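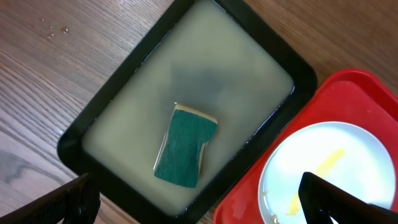 Homberg Community Help > Arms and Grippers > Faults

Gripper lets go of the sponge partway through a wipe, no error shown

Mariama Arthur
Posted 28 January 2023

We have a Miltov two-finger gripper on a small tabletop arm and we are using it for a dish washing task. The arm picks a sponge out of a tray of soapy water, moves over to a second tray with the dishes in it, and wipes them. A person drives it by hand for some runs, and on other runs it works alone from a trained policy.

For the first 88 runs there was nothing to report. After that the gripper started opening by itself during the wipe. It doesn't open all the way. The fingers back off a few millimeters, the sponge slides out or turns sideways, and the arm carries on wiping with whatever is left between the fingers. Last time that was nothing, and the bare fingertips were pushed across a plate for the rest of the stroke. The plate didn't break but it was shoved hard against the side of the tray.

What bothers me more than the dropped sponge is that there is no fault. The status stays normal, the log says "holding," and the commanded width doesn't change. Only the measured width moves.

What I have tried so far:

Restarted the arm and the controller.
Ran the finger calibration again. It passes.
Raised the grip force from the default. It helped for a few runs, then the same thing.
Used a new sponge, same brand as the old one.
Ran the same program with no water. It held every time.

The last one makes me think of water, but the fingers are supposed to be fine with splashes. Has anyone had this? I would also like to know if it is safe to keep running with a person's hands near the trays. One of us usually reaches in to put the sponge back.

tbrandt_lab

Have you updated the firmware? I had something similar with mine and the update fixed it. Mine was a different gripper though.

Mariama Arthur

Yes, it is on the current version. We updated in the middle of this and it made no difference that I can see.
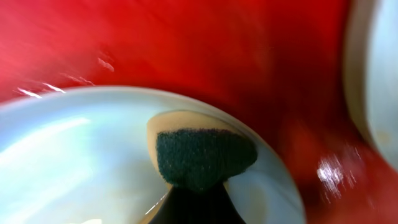 Page 2 of 2

K. Antwi

Stop reaching in while the arm has power. I'm putting that first. The controller thinks it is holding something and the fingers may try to close again at any time. On this model the grip loop does not know the difference between a sponge and your thumb. Hit the stop, wait for the brake to click, then put the sponge back.

Now the fault. I think you have two problems and they look like one.

The first is the reading. The width sensor on the older Miltov fingers sits at the base, and the plug behind it has a rubber boot that is fine for drips from above. It is not fine for dipping. When the fingers go down into a tray to pick something up, soapy water climbs the finger and gets under the boot when the wrist tips. Soap makes it worse than plain water. You end up with a little moisture across the sensor pins and the reading starts to wander. The controller believes the wandering reading and moves the fingers to correct for it. That is why you get no error. From its side everything agrees.

To check, unplug the sensor lead with the power off and look at the pins. If they are dull or have a greenish or white crust, you have found it. With a meter, the resistance from the signal pin to ground should be above 1,000 kilohms when dry. Mine read 142 on the bad finger.

If it is bad, clean the pins with contact cleaner, let the whole wrist dry overnight, and replace the boot. Do not pack the plug with grease. I did that on my first one and it held the water in.

The second problem is the soft sponge itself. A wet sponge squeezed at one end keeps giving way for a while after the grip closes, so the force drops off by itself. Raising the grip force only hides this, and it also means that when the sponge does slip out the fingers are set to squeeze hard on the next thing they meet, like the rim of a bowl.
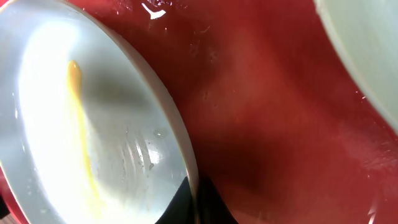
Rims are where I have had the most damage. A finger that has lost its sponge comes down where the scrubbing side used to be, so it is lower than the program expects, and it lands on the edge of the dish or hooks under it. The arm doesn't see a collision until the downward force passes the limit, and the factory limit is set for lifting work. For dishes I run it at up to 100 percent of what a normal wipe needs and no more, so it trips on anything unusual. You will get some false stops. I live with them.

I would also add a check on the measured width. If it changes during a stroke by more than you normally see, raise the arm straight up and stop. It is a few lines in the task script. Don't make it try to grip again automatically.

One more thing: put the force back to default before you test anything, or you won't know which change did what.

Mariama Arthur

Thank you. Pulled the lead this morning. One finger has clean pins and the other has a white crust on two of them, so that part matches. I haven't got a meter reading yet. The boot on the bad side also has a small split in it that I missed before — it only opens up when you bend it.

New boots are on order from Brandness, who say April. Until then we are running dry practice only, with the force back at default, and I have put a note on the bench about using the stop before reaching in.

Does the width check need to be off while the fingers are closing on the sponge, or does it sort itself out?

K. Antwi

Off while closing. Turn it on once the grip has settled, I wait one second. And look at the good finger's boot too. If one has split the other is the same age.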